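Home Manuals Spare parts Downloads Contact

19/01/2019
Edgars Vaher

3. Preparing the board and bracket

This section covers the Vunberg controller kit from unpacking to the point where the board is ready to go onto its bracket. Fitting the bracket inside the housing is described in the next section. Read all the steps before opening the board bag.

You will need a flat table, a piece of clean, dry cardboard larger than the board, a soft brush and a wrist strap. A laminate or wood table is suitable. Do not work on a metal bench or on carpet.

1. Disconnect the housing from the power supply and wait two minutes before opening the cover.

2. Clear the table and wipe it with a dry cloth. Solder beads and clipped wire ends from earlier work must be removed. Light dust does no harm.

3. Lay the cardboard toward the back of the table, well away from the edge. Plain brown packing cardboard is fine – remove any staples and tape first.

4. Put on the wrist strap and connect it to a grounded point.

5. Take the board out of its bag, holding it by the edges only. Place it on the cardboard. Do not lay it on the outside of the bag, which can conduct.

6. Take the black plastic bracket out of the small parts pouch and set it directly on the table, clear of the cardboard. Leave the screws in the pouch for now.

7. Check the bracket for molding flash around the screw holes. Trim any flash with a sharp knife, away from the board, and brush off the chips.

8. Check the board for bent pins and loose connectors. If a pin is bent, stop and contact the Varkus parts desk. Straightened pins are not covered.

CAUTION: Never stack the bracket on the board, even for a moment. The corners of the bracket can lift small components off their pads.

CAUTION: Keep drinks and magnetic tool trays off the table until the cover is closed.

Note: Kits packed before March may contain the older Pluma bracket, which has a shorter foot. It fits the same board but needs the two spacers supplied with it. Do not use these spacers with the current bracket.

Note: If the work has to be left overnight, return the board to its bag. The bracket can stay where it is, at least 200 mm from any heater.

Layout before assembly:

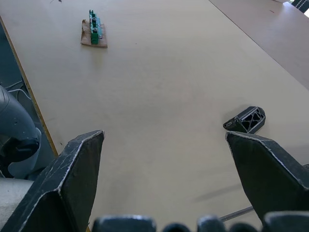 Page 3-2

Green board on its cardboard, black bracket on the tabletop. Once both parts have been checked, continue with section 4, Mounting the board.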